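Home Forums Workplace Tech Log in

Arm on the kitting bench - what changed for your staff?

tapeandstring
We pack stationery sets at Diltbridge, 124 trays on a normal shift. From September an arm does part of the tray work and two of us move to checking. Management says no job losses. Has anyone been through this?

ekin_lates
We have, at Ekincombe. Nobody went, but the checking job is duller than packing. You stand and look. I asked to go back to goods in after a month.

Sena Boateng
I do the layouts at Bruvport. We go through each one in simulation before the bench gets touched, and the packers see it first. These are from the current one.
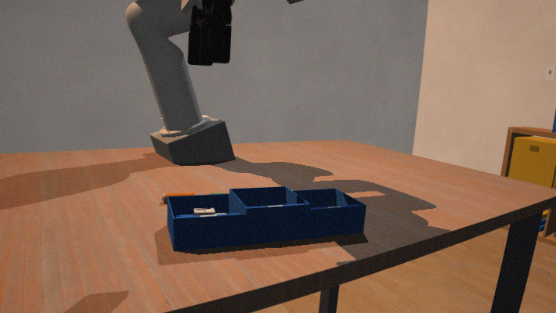
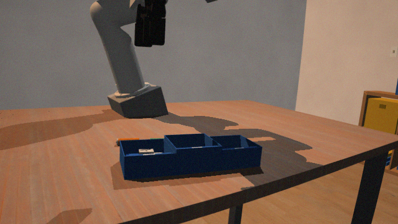 Grey arm at the back, blue three-part tray in front of it, orange item lying behind the tray.

Our packers had me change the reach twice, so ask to see yours before September. Once it's bolted down you'll get told it's too late.

Teoh
Asking is fine but it won't change the pay. Ours went from 136 sets a shift to 181 and the rate stayed put.

Sena Boateng
Fair point on pay. Ours is with the union now. I still think the layout matters - sore shoulders were the main complaint here.

ekin_lates
Swap over every two hours if they'll let you. We had to push for it.

tapeandstring
Thanks all. Meeting is Monday, I'll ask about both.

Contact us | Terms | Back to top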